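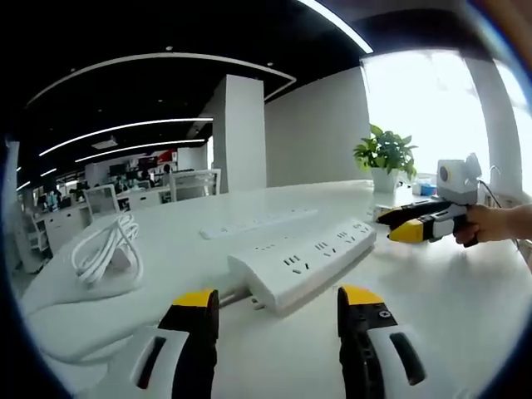
Two handheld grippers at a shared table, with two power strips and a tied coil of cable.

Budgeting for handheld grippers: tips for a small workshop

Most people price the gripper first and everything else later. The gripper is the easy line on the list. The cables, outlets, table space and spare parts are where a plan goes wrong, so start with those and work back to the tool.

Outlets and power

Write down every item that needs power before you order anything. Include chargers, the laptop, a desk lamp and whatever stores the recordings. Then look at the plugs. A tool bought from overseas may arrive with a plug that does not fit your strips, and so may the strips themselves if they come in the same box. Ask the seller which plug type is supplied and get the answer in writing.

Check the rating printed on each strip and add up the load. Do not plug one strip into another. If you need more reach, buy one strip with a longer cord.

Strips that sit on the work surface take up room you will want back. Screw or clamp one to the rear edge of the table and leave the middle clear. Budget for the clamps.

Cables

A cable that runs from a handheld tool gets pulled all day. Plan on 2 spares for each one in use. Cheap ones are fine for a lamp but not for anything that carries a camera signal.

Measure from the port on the tool to the place it plugs in, with your arm stretched out as far as the job needs. Add a little slack. Tie the extra in loose loops with a fabric strap. Tight bends near the plug will ruin a cable sooner than anything else.

Label both ends before the first day of use.

Grippers and fingertips

Fingertips are wear items. Ask for the price of a replacement set and how long delivery takes. Sebastião Honorato, who does our purchasing, asked three sellers for this last December. Prerari sold tips in sets of 4. Jurić sold them only with the full jaw, and that put them out of our range. Drerkport had no spare parts list at all and we dropped them.

Ask what screws hold the jaw together and buy a small bag of them along with the right driver.

If the tool has a camera on top, try holding it for a full work period before you commit. Weight above the hand is tiring in a way the spec sheet does not show. Most sellers will lend a sample if you pay the shipping.

Table and light

Leave room for the hands as well as the tools. Two people working side by side need more table than two people typing.

A window gives good light for part of the day and glare for the rest. Price a plain roller blind at the same time as the lamps.

Keep a folded cloth for wiping down the surface and the fingertips. Dust on a rubber tip makes it slip.

Setting the total

Rachid Kamel keeps our sheet and uses a simple rule: take the price of the tools and set aside 16 percent of it for cables, tips and screws. In our first year we set aside nothing and spent over $300 on small parts, mostly on rush shipping.

Put the service plan on its own line. We took the basic one from Trulura and have renewed it once. Read what it says about drops before you sign.

Last updated 2023-05-16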